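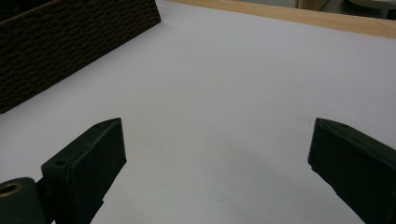

Pinza manual sobre la mesa blanca, con la cesta trenzada arriba a la izquierda.

Imprimir | Enviar por correo

2019-08-10
Por Selamawit Abera

Asunto: Re: Turnos en preparación y paso a la célula Turnia

Hola a la lista:

Contesto al mensaje de la delegación de Rilden, que copio recortado, y añado lo que quedó pendiente de la reunión de planta.

> Nos ha llegado que en Daneshvar van a pasar la preparación
> de pedidos pequeños a la célula Turnia a partir de noviembre.
> Tres preguntas, para no empezar de cero cuando nos toque:
> a) ¿Qué tareas quedan en manual y quién las hace?
> b) Las horas que el personal dedica a grabar demostraciones
> con la pinza, ¿computan como producción o como formación?
> c) ¿Se ha tocado la prima? Aquí la prima va por líneas
> servidas y, si la gente está grabando, no sirve líneas.
> Agradeceríamos números si los hay.

Por orden.

a) El catálogo de preparación de pedidos pequeños tiene 292 referencias. La célula asume las rígidas y de tamaño medio. Quedan en manual 19 referencias, casi todas bolsas blandas y piezas planas que los dedos no recogen bien de una superficie lisa. También quedan en manual la reposición, el control de etiqueta y la resolución de paradas. En papel son los mismos puestos que hoy; en la práctica cambia la proporción. Una persona que ahora pasa casi todo el turno preparando pasará la mayor parte reponiendo y atendiendo paradas. Se trabaja más de pie y con más desplazamiento, y hemos pedido que se rehaga la evaluación de riesgos del puesto antes del arranque. La evaluación vigente describe una tarea sentada con alcance corto y no sirve.

b) Computan como producción. Costó dos reuniones. La primera propuesta de la empresa era tratarlas como formación, con lo que salían de la bolsa de horas productivas y arrastraban la prima hacia abajo. El argumento que funcionó fue el técnico: la persona que graba ejecuta la tarea completa con la pinza en la mano, en la mesa, a ritmo controlado, y el resultado es un registro que la empresa utiliza. La redacción final dice "tiempo de trabajo efectivo asignado a la sección de preparación". Recomiendo pedir esa misma frase.

Condiciones de grabación acordadas:

- Bloques de 2 horas como máximo, con rotación obligatoria al terminar.
- La pinza se acciona con una sola mano y se puede cambiar de mano entre repeticiones. Hay quien nota el pulgar cargado al final del bloque - conviene anotarlo en el parte aunque no haya baja.
- Los registros no llevan nombre. Llevan número de mesa y número de tarea.
- No se pueden usar para medir el rendimiento individual. Esto figura en anexo aparte, firmado.
- Las repeticiones fallidas no se descuentan. Skostus, que procesa los registros, las clasifica y no devuelve el dato por persona.

Sobre el último punto: pedimos ver el formato de entrega de Skostus y lo enseñaron. No hay campo de operario. Sí hay marca de hora, y cruzando la marca de hora con el cuadrante se podría llegar a la persona. Está cubierto por el anexo, pero técnicamente es posible y prefiero que lo sepáis antes de firmar el vuestro.

c) La prima sí se ha tocado. Durante las horas de grabación se abona la media de los tres meses anteriores de cada trabajador. Para después de noviembre la empresa ofrece una prima de sección ligada a la disponibilidad de la célula. No la hemos aceptado. La disponibilidad depende del mantenimiento, de la calidad del cartón y de las actualizaciones del programa, y ninguna de las tres está en manos de quien repone. Nuestra contrapropuesta es consolidar el 100 por cien de la media actual durante el primer año y negociar después con datos reales. Sin respuesta todavía.

En cuanto a plantilla, no hay despidos previstos en el documento que tenemos. Hay dos jubilaciones que no se cubren. La categoría de quien atiende paradas está sin definir: la empresa la llama "apoyo a célula", que no existe en el convenio, y mientras no exista se paga como mozo. A mi juicio es el punto más flojo del acuerdo y el que más urge. Atender una parada implica leer el código de error, decidir si se puede rearmar y dejar constancia. Eso corresponde a un grupo superior y así lo hemos planteado por escrito.

Números de tiempos no puedo pasar. Los que circulan son del proveedor, tomados en su nave, y no coinciden con nuestras mesas ni con nuestras cestas. En el ensayo de aquí la célula necesitó intervención humana cada 40 minutos, más o menos, con una persona pendiente todo el rato. No lo toméis como referencia para el régimen normal.

Si en Rilden tenéis ya borrador del anexo de datos, mandadlo a la lista sin adjuntos pesados, que el servidor los rechaza. El nuestro lo paso en texto plano en cuanto me devuelvan la copia sellada.

Un saludo,

Selamawit Abera
Sección de preparación, Daneshvar

Imprimir | Enviar por correo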